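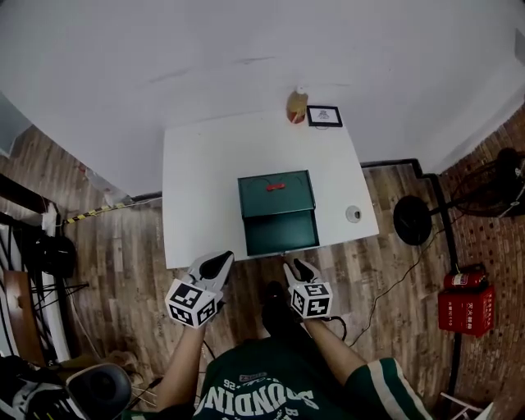
17 December 2024 – grippers, again

Long one today, and my thumbs are sore, so forgive the typing.

We've been having trouble with the hand-held pair since the move. The left one kept drifting. You'd hold it dead still over the table and on the laptop the little axes would wander off sideways, slowly, like a boat that hasn't been tied up. Wilfredo was sure it was the lighting. I was sure it was the cube. We have had this argument before, in September, and he won that one, so I went in this morning pretty keen to be right for once.

First job was the cubes. I took both of them off and laid them on a towel on my desk and went over every face with the flashlight held low. The left one had a corner where the marker sheet had lifted, maybe the width of a fingernail. You couldn't see it straight on, only from the side. Peeled the whole sheet, scraped the old glue off with a plastic card (took forever, smelled like oranges), and stuck on a fresh print from the batch Teodoro ran on the matte paper. The glossy ones are going in the trash. I don't care how nice they look.

Then the mounts. There are 6 screws holding each cube plate and two of the left ones turned with almost no effort at all. So it was the cube AND the screws, and I'm counting both for me. I put a dab of threadlocker on every one of them, left and right, and made myself go get lunch so I wouldn't fiddle with it while it set. Soup, not good.

After lunch, finger pads. The right one was fine. The left had a shiny patch from all the small parts we've been picking up, so I roughed it with the gray scrubby and wiped it down with alcohol. Should have swapped it, really, but we're down to one spare set and Hesa says January for the next order. January when? They didn't say. I wrote back and asked. Nothing yet.

Recalibration is the boring bit. You run the zero routine with the fingers closed, then open, then closed, and then you have to walk the pair around so the camera gets every face of both cubes. I did it three times because the first time I forgot to load the new marker file (it was still looking for the old print, of course it was going to complain) and the second time my phone rang. Third time it took. The log said 489 good poses out of the run, which is the best number I've had out of the left hand since we set up here. I took a screenshot and sent it to Wilfredo with no message. He sent back a thumbs up. I think that hurt him a little.

For the check I've gone back to the green box. It's a nice test because the handle on the lid is so small, and if the left hand is off by even a bit you find out right away. Stood there at the white table in my short sleeves, both arms out, up to the handle, pinch, off, back, over and over. Somewhere in there my shoulders started talking to me. Teodoro wants 61 clean passes before he'll sign anything as fixed – I have never gotten him to explain where that comes from and I've stopped trying. It's what they did at Santhorpe, apparently, so it's what we do.

Got them all by four thirty. Two of them I wasn't thrilled with, the left pad slid a hair on the handle, but the tracking stayed put the whole time and that's the part I was fixing. I made a note about the pad.

Things for tomorrow, before I forget:

Print a second full set of marker sheets and put them in the drawer flat, under something heavy. Not rolled!

Ask Javier if the old Cova wrench set ever came back, I had to borrow a hex key from the bike bag.

Screws get checked every morning from now on. I taped a note inside the cabinet door. We're past over 1,000 cycles on that left mount and I don't think anyone had touched it, me included.

Back up the calibration file with the date in the name. I called it left_new and I already have a left_new.

Home by six, more soup, better this time. Hands smell like alcohol and oranges. Going to ice the shoulder and watch something dumb.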